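Dalier Wool and Denim Wash, 2 litre refill

Item 318
In stock, ships from Pleltside

I started stocking this one in March after my neighbour Tuulikki Lappalainen turned up at the shop with a half-empty bottle and told me to stop selling the other stuff. She knits, I don't, so I listened. I took the bottle home, did a month of my own washing with it, and now it's the only liquid I keep under the laundry sink.

It's a gentle liquid wash for the things you'd like to keep for years. Jumpers, cardigans, good jeans, wool socks, that scarf your aunt made you. It has no whitener and no softener in it, and the smell is very faint - a bit like cut grass, and gone by the time the clothes are dry. If you love a strong laundry smell you'll be disappointed, and I'd point you to the Folent lavender one instead.

How much to use

For a hand wash in a tub or basin, one capful in cool water. Swish it about before the clothes go in. For a front loader on the wool cycle, two capfuls in the drawer. Top loaders take three if the load is a big one, but most people I talk to use far too much of everything, so try two first.

The cap on the refill is the same size as the one on the small bottle, so if you've already got the hang of it nothing changes. The refill pours a bit fast when it's full! Do the first one over the sink.

Jumpers

Turn them inside out, do up any buttons, and leave them to soak for the time it takes to have a cup of tea. Don't rub. Press the water through with your hands, drain, then rinse once in water of the same coolness. I roll mine in an old towel and kneel on it, then dry it flat on the rack in the spare room (out of the sun, especially the dark colours). Cables and ribbing look squashed when they come out of the towel, so pat them back into shape while they're damp and leave them alone after that.

Jeans

I used to wash mine every few days on warm and wonder where the blue went. Now they go in inside out, cool, with one capful, on the shortest cycle the machine has. Then I give the legs a good shake and hang them by the waistband. New dark jeans should go in alone the first couple of times. I learned that with a cream tea towel that is now a sort of grey.

What it won't do

Grease from the shed, grass stains on footy shorts, red wine. It's a mild wash and it isn't made for any of that. I keep an Ikonen soap bar next to the tub for collars and knees, and I rub that in first, let it sit, then carry on as normal. You'll find the bar on the soaps page.

I also wouldn't use it on anything with a dry clean tag. People ask me, and I always say no, and then they tell me they did it anyway and it was fine. Up to you!

Sizes and refills

The small bottle is 500 mL and the refill is 2,000 mL, so one refill tops up the small one four times. If you're local you can bring your own bottle to the counter and I'll fill it from the drum, any clean bottle with a lid that seals. The refill price is by weight, and I don't charge for the labels.

Postage

It goes by road only, being a liquid, so allow a few extra days if you're a long way from us. Pentti Jääskeläinen packs the orders and he tapes every lid, so you'll want scissors. If one does leak on the way, send me a photo of the box and I'll post another. Please don't send the leaky one back.

Storing it

Keep it out of the cold if you can. Mine went cloudy on the back verandah over winter and cleared up again indoors after a day. Give it a gentle tip back and forth before you pour.
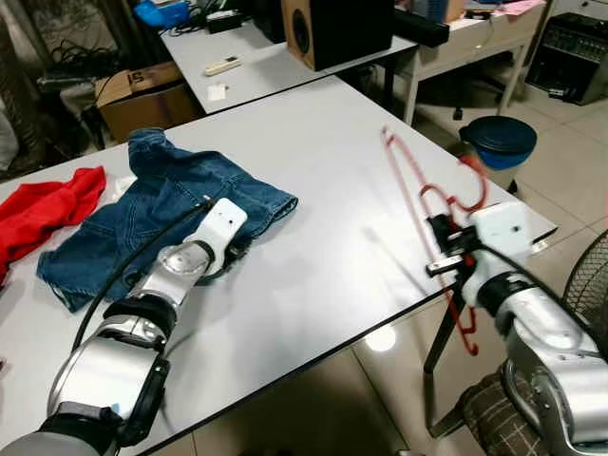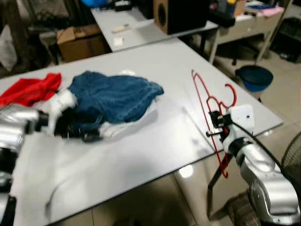

Blue jeans in the first photo, blue cable-knit sweater in the second.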